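From: Mireille Lacroix
To: Farkotari clothing exchange list
Subject: Re: Folding and sorting of donated tops, November intake

Dear members,

Thank you to Obadia Okoth for raising the matter of folding before the next intake. His message is quoted below, followed by the response of the coordinating office.

Obadia Okoth wrote:
> The Widus branch received 229 garments last month, and a good number
> of the long-sleeved tops had been stacked with one sleeve still
> inside out. We had to open and refold them before they could be
> shelved. May I ask whether there is an agreed method, and whether
> tops in two or more colors are to be sorted by body or by sleeve?
> We have also had differing advice on bin limits.

The agreed method is the flat rectangle, and it applies at all branches. Garments are to be laid out fully on a clear stretch of table, turned right side out and smoothed from the collar down before any fold is made. Sleeves are folded in across the body, and the lower half is then brought up toward the neck.

Tops in more than one color are sorted by the color of the body. A yellow-green top with charcoal sleeves therefore goes with the greens – the sleeves are disregarded for this purpose.

Each bin is limited to 35 folded tops. Bins packed above this limit will be returned to the sending branch. Hélder Garcia holds the current bin labels and will supply replacements on request.

The two views below show a yellow-green top with dark panels and a brown ribbed collar, lying crumpled, and a dark blue cloth lying flat as a wide rectangle.
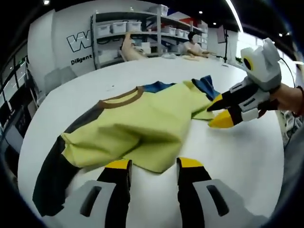
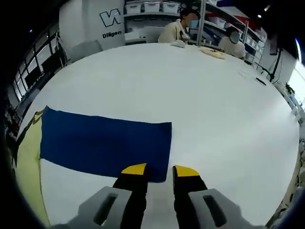 Items for the next intake

1. Branches are asked to send their expected totals to Kavinda Mollah by noon on Sunday.

2. Knitwear will be handled separately. Please do not place it in the bins reserved for tops.

3. Garments with missing buttons may be accepted, provided that they are bagged and marked for repair.

Sincerely,
Mireille Lacroix
Coordinating Office, Farkotari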